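From: Jhun Ignacio
Date: Sep 29, 2023
Subject: Re: Foltico two-arm kit, worth it?

Hatem Bennani wrote:
> Has anyone put the Foltico kit together yet? I'm mostly
> wondering about shirts, and if the cables get in the way.

Hi Hatem,

Yes! Mine has been up for 12 days and I'm having a great time with it. Assembly took me one long evening, and the mounting plates lined up on the first try. I have it on shirts now, one at a time on the board, with the basket in the back corner.

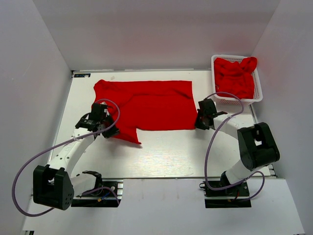 Both grippers at the red shirt, basket at back right.

The cables do make big loops — I'd plan for some 26 cm of free space above the wrists. Leave slack at the gripper end or the arm will tug on it when it reaches across. Thin cotton is the hard part so far. My grippers like to pick up a pinch of nothing, and dropping the speed to 40 percent helped a lot.

The manual is weak on calibration. Skip chapter 3 and use the notes Mutiso posted here in April, they're much clearer.

Happy to send you my settings file. Which firmware are you on?

Jhun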